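Sleep & Bedroom | Household notes
4 min read
2 comments · 100 shares

Letting a mattress air out, and other things to do before the clocks change

Every fall we get a small pile of letters on the same subject, which is how often a mattress should be turned, aired, cleaned or replaced. The replies we send are mostly the same, so they are set out below in one place.

Start with turning. Many mattresses sold now have a top and a bottom that are different, and flipping one over puts the support layer against your back. Check the label sewn into the side. If it says one-sided, rotate it so the head end goes to the foot and leave it at that. If it has no label and feels the same on both faces, you can flip it and rotate it in turn. Twice a year is enough for most people. A new one settles faster, and several makers ask for it monthly over the first season. Peritz prints the schedule on a card that gets thrown out with the plastic, so if you bought one of theirs and can't find the card, the shop should be able to send you another.

Two people should do the lifting. A queen-size foam mattress bends in the middle and pulls you forward as it goes over, and most of the strained backs we hear about come from somebody doing it alone before work. Move the lamp first.

Airing costs nothing. Strip everything off in the morning, protector included, open a window and leave the bed bare until the afternoon. A person gives off a fair amount of moisture overnight and a made bed holds it in. Dry days are better than warm ones. If the room has a radiator under the window, leave it off while the window is open.

While the bed is stripped, vacuum the mattress with the upholstery head. Go slowly along the piping and around any handles, where the dust collects. Baking soda is fine for smells. Sprinkle it on, leave it a couple of hours, then vacuum again with a clean filter. It won't do much for stains. For those, use cool water with a drop of dish soap on a cloth, dab and blot, and stop before the cloth is soaking. Foam that gets wet through can take days to dry in the middle, even when the surface feels fine.

Look at the slats too. Wide gaps let the foam sag between them, and one cracked slat will give you a dip that feels just like a worn-out mattress. Replacement slats are cheap. Coşkun on the market road cuts them to length if you bring in the old one, but bring the actual slat and not a measurement. Most of their returns are from people who measured the inside of the frame and forgot the lip.

Protectors are worth having and worth washing. The quilted cotton kind goes in with the sheets. The waterproof kind usually wants a cooler wash and no fabric softener, and the backing gets brittle in a hot dryer. The Nisance one we have used in the spare room for 3 winters is still sound, though the elastic has gone slack at one corner.

Top-floor rooms need a little more thought. They get hot in July and cold in December, and the air near a sloping ceiling doesn't move much. Leave a gap between the head of the bed and an outside wall where you can, enough for a hand to pass down. If you find a gray bloom on the wall or along the underside of the mattress, deal with the damp before you buy anything new – the next one will go the same way.
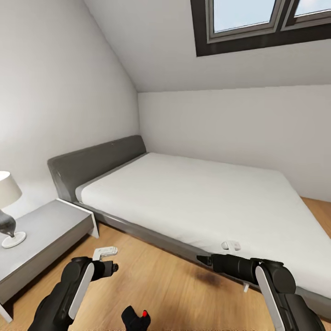
Ottoline wrote in after last month's issue to say that airing the bed had made more difference to her than the new mattress did, and that she wished she had tried it before spending 720 on a replacement. She also asked if it is safe to use a steam cleaner. On foam, we would say no. On a sprung mattress with a cotton cover it can be done, lightly, if the weather lets you stand it by an open window all day afterward.

As for when to replace one, go by how it feels and how it looks. If you sleep better in other people's houses, or there is a hollow that stays after you rotate it, it has probably done its time. The Fukham depot takes old mattresses at the side gate until 3 in the afternoon. They must be dry and wrapped, and they won't take them off a roof rack for you.

Next month we will cover pillows, including which ones survive the washing machine.

Filed under: Bedding, Cleaning, Seasonal jobs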